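三段目の冷蔵ケース

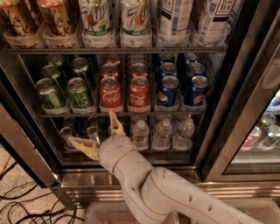

上の段の飲み物。

五月に入ってから、飲み物の補充はわたしの仕事になった。前任の人がツジの本社に移ったからで、引き継ぎは紙一枚だった。紙には、上の段は背の高いもの、真ん中は短い缶、鍵は事務所の引き出し、と書いてあった。下の段については何も書いていなかった。

会社はウルクニコという名前で、港の近くの倉庫を改装した建物に入っている。輸入飲料を小さな事務所や宿に卸している。冷蔵ケースは二階の休憩室にあり、社員と、荷を運んでくる運転手が勝手に取って飲む。料金は取らない。そのかわり、扉の横に帳面が下がっていて、飲んだ人は品名だけを書く。名前は書かなくていい。

帳面は前任の人が始めたものだった。最初の頁は三年前で、字がきれいだった。わたしは毎朝八時に来て、帳面を見てから補充をする。レモンの炭酸が減っていれば倉庫から持ってくる。お茶が減っていればお茶を持ってくる。それだけのことなので、十五分もあれば終わる。

ある朝、帳面に「みかん水」と書いてあった。

うちでは扱っていない。倉庫の在庫表にもなかった。誰かがラクロワのことをそう呼んだのかもしれないと思い、その日は気にしなかった。ラクロワの缶は橙色がかった金色で、見ようによってはみかんの色をしている。

翌日も「みかん水」とあった。その次の日もあった。鉛筆の、少し右に傾いた字だった。わたしはラクロワを数えてみたが、一本も減っていなかった。セブンアップもお茶も、帳面のとおりだった。真ん中の段の緑の缶も合っていた。

昼休みに、隣の机の先輩に聞いた。先輩は弁当のふたを閉めながら、昔はあったよ、と言った。

「キルナの工場で作ってたやつ。瓶で、うちが最初に扱った品物。工場がなくなって、それきり」

「誰が飲んでいたんですか」

「みんな飲んでたよ。運転手さんがいちばん飲んだかな」

午後、倉庫の奥の棚を探した。古い伝票の箱があり、キルナの分は一冊に綴じてあった。最後の納品は五百七十七本で、受け取りの欄に鉛筆のサインがあった。サインは崩してあって読めなかったが、少し右に傾いていた。わたしは伝票を箱に戻し、箱を棚に戻した。

次の朝はいつもより早く出た。休憩室の電気はついていて、窓際の椅子に年配の運転手が座っていた。オミックスの上着を着ていた。オミックスはうちの荷を請け負っている運送会社で、朝の便は二人が交代で来る。その人は湯のみで水を飲んでいた。

「早いね」とその人は言った。

「おはようございます」

わたしはケースの扉を開けて、お茶を前に寄せた。透明な受けに缶の底がはまると、小さな音がする。七月までにこの受けを洗わなければいけないと前任の紙に書いてあったのを思い出した。洗い方は書いていなかった。

「それ、前は瓶だったんだ」と運転手は言った。「そこの、上の段の左。だから棚が高いんだよ」

「みかん水ですか」

その人は少し黙って、湯のみを流しに置いた。

「飲んだつもりで書いてる。帳面、困るかい」

わたしは考えた。補充する品物がないのだから、困ることはなかった。合計が合わなくなるが、合計を見る人はわたししかいない。

「困りません」

「そうか」

運転手は帳面を開き、鉛筆で一行書いて、階段を下りていった。しばらくして表でトラックのエンジンがかかった。

わたしは真ん中の段の缶を並べ直した。列の奥に手を入れると腕が冷たい。緑の缶を前に出し、空いたところに倉庫から持ってきた分を入れた。それから帳面を見て、いつものように在庫表に写した。レモンの炭酸、二。お茶、三。

表にはみかん水の欄がなかった。わたしはいちばん下に線を引いて欄を作り、一と書いた。単価のところは空けておいた。

月末に表を本社に送ると、ツジから電話があった。前任の人だった。新しい欄のことを聞かれると思って待っていたが、その人は受けを洗うときは熱い湯を使わないように、とだけ言った。曲がるから、ということだった。

「ぬるま湯で、およそ八分つけておけば落ちるから」

わたしは紙の裏にそれを書いた。電話を切る前に、その人は、上の段の左はまだ空けてあるの、と聞いた。

「ラクロワが入っています」

「ああ、そう。あれも悪くないね」

電話はそれで終わった。わたしは休憩室に行き、ラクロワを一本取って、帳面に品名を書いた。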